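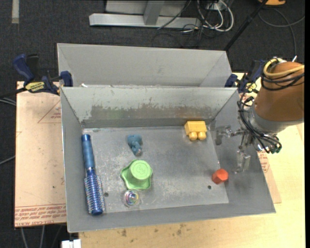 How I Finally Cleaned Out the Junk Drawer (and the Three Other Junk Drawers)

Filed under: Home & Tidying, Weekend Jobs

We use cookies to remember your preferences. By staying on this site you agree to our cookie policy.

When we moved from Wiltport to the apartment in Kelstead I packed the kitchen junk drawer by tipping it straight into a box, and then I tipped the box straight into a new drawer. So some of this stuff had been riding around with me for years! I did the whole lot over one rainy afternoon and I'm writing it down while I still remember what worked.

Start by emptying one drawer. Just one. I know it's tempting to pull them all out and have a big heap (I've done it, and I ate dinner standing up for a week). Dump it into something with sides, like a bin or a roasting pan, so the batteries don't roll off under the stove.

Wipe the drawer out while it's empty. Warm water and a drop of dish soap is plenty. Get into the corners with an old toothbrush and leave it open to dry while you sort.

Now pick things up one at a time. My friend Nyokabi Lema gave me the rule I use, and it's to ask which room you'd be standing in when you wanted the thing. A hairbrush goes to the bathroom. A tape measure, for me, is the hall closet. Put everything for another room in a shopping bag and don't walk it anywhere yet, or you'll end up in the bedroom reading old birthday cards like I did.

Keys get their own envelope. I had 18 of them and could name two. Try them on every lock you own, label the ones that fit with masking tape, and give the rest until November. Mine are in the envelope with the date on it, 2024-07-21, so I can't fool myself later.

Pens: scribble with each one on the back of a bill. If it skips, out it goes. Rubber bands get a tug, and any that crack are trash too. Dead batteries shouldn't go in the kitchen trash, so check where your town takes them. Ours has a drop box at the library.

For dividers you really don't need to spend anything. Teodoro Ibarra next door cuts down cereal boxes and they look great, but I'm lazy with scissors so I used the lids from shoeboxes, two side by side, with a blob of poster putty underneath so they stay put when the drawer slams. Measure the inside of the drawer first, height too! My first try stuck up too far and I had to fish it out with a butter knife.

Put back the things you grab most at the front. For me that's scissors, tape and the takeout menu. Birthday candles and spare fuses can live at the back.

Then walk the shopping bag around the house and empty it all in one trip. Next drawer tomorrow.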